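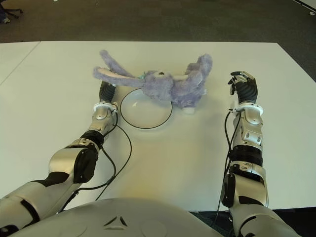 Cleaning a long-eared plush rabbit without flattening the fur

Posted in Laundry & Fabric Care, August 2019

Ming-te Yang
I have a purple plush rabbit with fuzzy fur and long floppy ears lined in pale pink. The care label has faded past reading. The fur on the back is matted and there is a food stain on one ear lining. Can it go in a front loader, or is hand washing the only safe method? The machine is a Boreck and its lowest spin setting is 850 rpm. I would also like to know how to dry the ears so the lining does not pucker.

Chun-yin Leung
Hand wash. 850 rpm is high for long pile unless the toy is in a mesh bag, and even then the stuffing tends to shift.

Check the seams first and close any gaps. Spot treat the ear lining with diluted wool detergent and a white cloth, working from the edge of the stain inward. Then submerge the toy in cool water for 5 minutes, press, drain and rinse until the water runs clear. Do not wring the ears – the lining and the outer fabric stretch at different rates, and twisting is what causes the pucker.

Roll it in a towel and press, then repeat with a dry towel. Lay the ears flat, lining side up. Drying can take up to 2 days with a fan. Brush the pile with a soft pet brush while slightly damp and again once dry.

Tseng
I put mine in a pillowcase on cold and it was fine. Ears went a bit wavy. Don't use the dryer.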